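Gripper comparison: frequently asked questions

What is being compared?
Two simulated grippers, Gravska and Pullura, on handles and faucets. Both run on the same arm model and the same controller.

How many trials does each gripper get?
200 per object. A trial stops after 39 seconds, whether or not the part has moved.

Why is there no door or sink?
We load only the part being tested. Walls and counters come in a later round - Anju Agarwal is building those now.

Simulator views, door handles first and last, faucet between them:

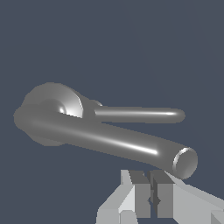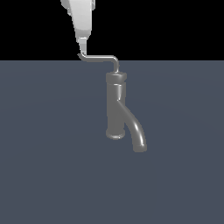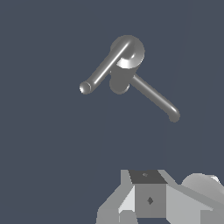

Can I add my own gripper?
Yes. Send the model file and joint limits to Kittipong Chareonsuk. Keep the mesh under 3,000 faces or it will be sent back.

Do you score grip force?
Not yet. Scores cover contact and final angle only.

When are results posted?
Every Wednesday. Reruns go up with the next batch and keep their old trial numbers.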